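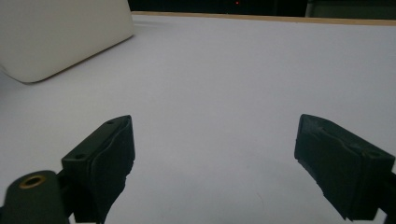

Issue 8, page 3

About the Filali Handling Group

The Filali Handling Group is a research unit of the Skorkstead School of Engineering. We study how robots can learn to handle cloth from people doing the same work by hand. Armelle Brunet leads the group. Wael Shehata is responsible for the recording method and the software that goes with it.

Cloth is hard for robots. It folds over itself, and the same piece rarely lies the same way twice. Most of our work goes into the moment of picking up and the moment of letting go.

Our method is called Petero. A person holds a gripper in each hand and does a short task at a table, such as moving small cloths in or out of a bin. Cameras on the grippers record what the fingers are facing. Another view takes in the table and both hands. 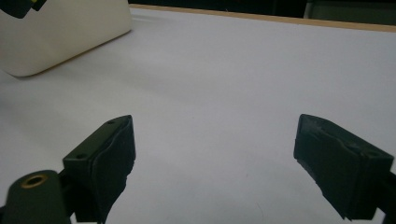

The opening part of each recording used to be thrown away. We assumed that nothing useful happened before the fingers reached the cloth. Shehata kept those parts in for one set of training runs and compared the results with the trimmed version. The set had 58 recordings. With the approach left in, the trained robot closed its fingers too early in 2 trials. With it trimmed, the same fault came up in 8. We now keep the full recording, including the open fingers over bare table.

The result is for small, single-color cloths on a white surface. We have not shown that it holds for patterned fabric or for larger pieces, and a repeat study with our partners at Zerkau is planned for July.

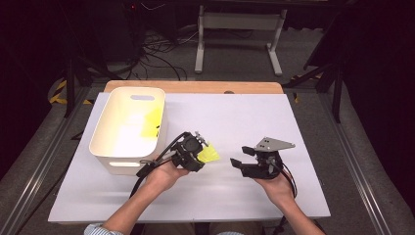
Working with us

Students at Skorkstead can join the group for one term or for a full year. No robotics background is needed for recording work, but everyone spends the first three weeks practicing with the grippers before their recordings are used. Write to the group office and say which term you are asking about.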